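Borrowing audio kit from Hindance Library: common questions

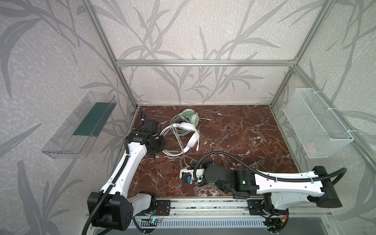 Page last changed: February, by Sinéad Corrigan

What can I borrow?
Headphones, small recorders, desk microphones and portable speakers. The list at the front desk shows what is in at the moment. We have over-ear headphones in several colours, and you can ask for a colour but we can't hold one for you.

Do I need a library card?
Yes, a full adult card. Visitors on a day pass can use headphones inside the building but can't take them home.

How long can I keep things?
Headphones and speakers go out for 3 weeks. Recorders and microphones go out for 6 days, as there is usually a queue for them. You can renew once if no one else has asked for the item.

Can I renew by phone?
Yes. Ring the desk on extension 53 and have your card number ready. Messages left after 5 pm are dealt with the next morning we are open, and we count the renewal from when you rang.

Is there a charge?
No charge to borrow. Late items cost the same per day as a late DVD. Under-18s don't pay late fees, but the account is blocked until the item comes back.

What if something breaks?
Tell us when you return it. We don't charge for normal wear such as split ear pads. Lost items are charged at what we paid for them. Please don't try to repair anything yourself, and don't swap cables between sets.

Will the headphones work with my phone?
If yours has a round headphone socket, the wired sets should fit. Many newer phones don't have one. We lend adaptors on the same terms, so ask for one when you collect.

Are they cleaned between loans?
Yes. Ear pads and headbands are wiped down before going back on the shelf. If you have a skin condition, ask for a set of paper covers.

Can a school or group borrow in bulk?
Write to Hicham Bensaid at the library with the dates and what you need. Groups need a named adult who signs for everything. We can't deliver.

Can I give you my old headphones?
Only wired sets in working order, with the cable. Hand them to Aisling at the desk and please don't put them in the book drop.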